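引き出しタスクの模倣学習、デモの「切り方」を変えたら伸びた話

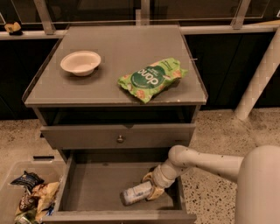

下段の引き出しの中のボトルをグリッパーでつかんでいるところ

2月からずっと、引き出しまわりの操作を模倣学習でやらせています。開ける、中の物をつかむ、出して天板に置く、閉める。文字にすると簡単そうなのに、これがもう全然つながらない!うちで使っている学習コードはOltexという内製のもので、今日はそのデータの前処理の話を書きます。

集めた遠隔操作のデモは全部で286本。最初は1本まるごと学習に入れていました。すると、開けるのはきれいにできるのに、つかむ直前で手先がふらふら迷うんですよね。上から見た頭部カメラの画像だと、引き出しの奥に腕が入ったとたん、自分の腕で対象が隠れてしまうことがあるので、たぶんそのせいです。

そこで、デモを「接触の前後」で切ることにしました。手順はこんな感じです。

1. グリッパーの開閉信号を読み、値が大きく変わった時刻を拾う
2. その時刻の前後2秒を「接触区間」としてラベル付けする
3. 接触区間だけ学習時のサンプリング頻度を3倍にする
4. 残りの移動区間はそのまま使う

2の幅は最初もっと短くしていたんですが、近づき方の情報が抜けてしまってダメでした。引き出しの側板は薄いし、手首の角度が決まるのは意外と手前なんです(ここで一週間溶かしました…)。

評価は物の位置を変えながら10回ずつ。まるごと学習では成功3回、切ったほうは成功8回でした。回数が少ないので強いことは言えませんが、横倒しのボトルみたいに向きの影響が大きい物ほど効いている印象です。逆に、お菓子の袋は形が毎回変わるせいか、あまり差が出ていません。

ちなみに開閉信号にはノイズが乗るので、1の前に軽く移動平均をかけておくのがおすすめです。私はこれを忘れて、何もつかんでいないところまで接触区間だらけにしました。

次は上段と下段が両方開いている状態からの閉め動作を試します。順番を間違えて覚えないか、ちょっと心配。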